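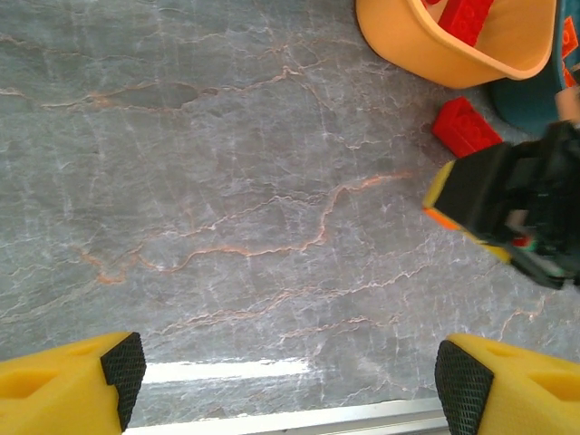 Jotalmont, 7th April — The countertop and tile company Clodus announces the opening of its first showroom for private customers in Jotalmont. The showroom is in the former Pennington printing house, near the river, and it can be visited without an appointment.

Until now, Clodus has sold its surfaces only to builders and kitchen studios. Private customers could look at a paper catalog, or they could ask their builder to bring a small sample. Many of them wrote to the company that a small sample was not enough to make a decision for a kitchen which they will use for many years. The new showroom is the answer to these letters.

Visitors will find 40 large panels on the ground floor, in stone, ceramic and printed laminate. Marble patterns take the biggest part, with grays and whites in the first room and the warmer colors in the second. The panels stand on sliding rails, so two of them can be placed side by side and compared under the same light. Each visitor may take home up to five samples for two weeks, free of charge.

"People choose a surface in the shop and then they see it at home in the evening, and it is a different color," says Zihan Lei, who is responsible for the showroom. "I had the same experience with my own kitchen. For this reason we built a small room with lamps that change from morning light to evening light. I would like that every customer spends ten minutes there before he or she orders something."

The upper floor is given to planning. Customers who bring the measurements of their kitchen or bathroom can sit down with an adviser and receive a written price on the same day. The price includes cutting, edges and delivery in Jotalmont and in the neighboring town of Jallent. Installation is offered as a separate service, and customers are free to choose their own installer.

The renovation of the building started in January. The old wooden floor and the iron staircase were kept and repaired. The loading door at the back was made wider for the large panels, and next to it there is now a ramp for wheelchairs and strollers. Parking is possible in the yard — the entrance is from the river side.

Clodus has also opened a remnant corner in the showroom. Pieces which are left over from bigger orders are sold there at a lower price, beginning from 300 square centimeters. They are suitable for window sills, shelves and small tables. The company cuts them to size for a fixed fee, normally while the customer waits.

During the opening month, the first 100 customers who order a complete countertop will receive the matching back panel without extra cost. The offer is valid for all materials on display and cannot be combined with the remnant prices.

Press contact: Zihan Lei, Clodus Showroom, Jotalmont. Photographs of the building and a price list are available on request.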